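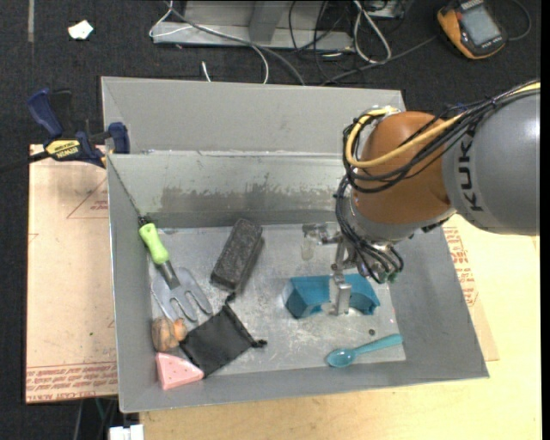
Getting Scuffs Out of a Metal Bin: What Works and What Doesn't

Most advice on cleaning gray metal bins promises a factory finish. I don't buy it. There are two kinds of marks, and only one of them comes off.

Dark smudges on the walls are usually grease and dust. Warm water, dish soap and a rag will shift a lot of it. Wipe, rinse, dry with an old towel. If the rag comes away black, go again.

Whitish, cloudy patches on the floor are wear. Every time you drag something hard across bare metal you add to them. I have tried vinegar, baking soda paste and a Rundeck polish that cost more than the bin did. The paste left a film that took me most of Friday to get out of the corners, and the patches looked the same afterward.

Anitha Amin swears by steel wool. I tried that too - once. It swaps old scratches for new ones.

A liner makes more sense. Cut a rubber mat a little small so it drops in flat, and take it out now and then, as grit gets under it. Skip the precut ones from Bitix unless your bin has straight sides. Mine slope, and the mat curled up at the edges in 3 weeks.

Keep rough, heavy blocks away from plastic spoons and other light stuff. Dividers are supposed to help with this, but mine slide. Two bins work better.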